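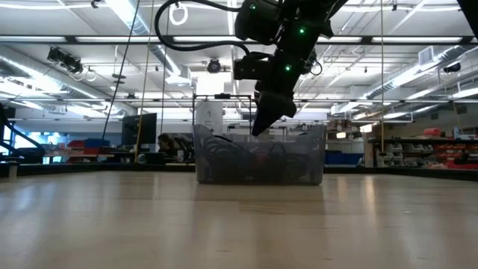 November
By Rasa Ozoliņš

The Cable Bin Project: Final Report
Practical Organization, Kavstead, fall term

1. The problem

Every shared workroom has a place where cables go after somebody unplugs them. In the Flilley lab it was plastic bins, which are see-through enough that you can tell the cable you want is in there and deep enough that you can't get it out. Pulling on one end brought up a clump about the size of a cat. Most people pulled, looked at the clump, put it back, and ordered a new cable. The new cable arrived, got used for a week, and went into a bin.

My project was to sort the contents, figure out what was worth keeping, and set up a storage system that would survive contact with the people who use the room, including me. I had 6 weeks and a limit of 2,000 words, and I have used far less than the second and slightly more than the first.

2. What was in there

I untangled everything by hand over several evenings. I tried starting from the loose ends, which is what every website tells you to do, and found that a loose end mostly leads you to the middle of a different knot. What worked better was shaking the clump gently over a table until it relaxed, then lifting out whatever was on top. It is slow and looks like you are trying to calm down an octopus.

The final tally was 220 items. The largest group was power cords of the ordinary kind that come with every monitor and that no one has ever run short of. After that came USB cables in more connector shapes than I knew existed, then network cables, then adapters. There was also a group I labeled "other" on the first evening, planning to divide it up later. It is still labeled "other."

Nearly everything was black. This turned out to matter more than length or type, because a black cable among black cables can't be found by looking, only by feel. The few colored ones could be spotted right away, and several people told me they would grab a red cable even when it was too short, just to avoid digging.

3. Testing

I plugged in every cable I could find a matching device for. A cable passed if it worked while I wiggled both ends. Anything that failed got a knot tied in it, so that it couldn't sneak back in with the healthy ones, and then went to electronics recycling. Two people untied knots and returned the cables to the bin, on the theory that knots are bad for them. I then switched to masking tape with the word DEAD on it.

Replacing the working cables at the prices on the department's order sheet would cost roughly $700. I don't want to make too much of this figure, as a good part of it is monitor cords we would pay someone to take.

4. The new system

My first design used small drawers, one per cable type, with printed labels. It lasted four days. People could find things in it very well. They could not put things back, since that required reading labels while carrying a cable and thinking about lunch.

The second design is dumber and still in use. We kept the bins but gave each one a single broad job: power, data, or network. Every cable is coiled and held with a hook-and-loop strap, and the strap color shows the length. Short is yellow, medium is white, long is blue. The Gukel method, which we read about in class, calls for a sign-out sheet as well. I put one up. It has one signature on it and the signature is mine.

5. Results and problems

Finding a given cable used to take several minutes or a purchase order. It now takes about as long as walking over to the bin. Coiling is the weak point. By the second week some cables were coming back in a sort of hopeful bundle, with the strap lying next to them.

Professor Siddiqui asked in my midterm review how I planned to handle new cables arriving. I said I would think about it. I have thought about it, and my recommendation is to keep a bag of straps in the same cabinet as the scissors used to open packages, and to throw away any monitor cord that comes in without a monitor.

6. Left to do

Sort "other." Buy more blue straps. Find out what the flat gray connector fits, if it fits anything made in my lifetime.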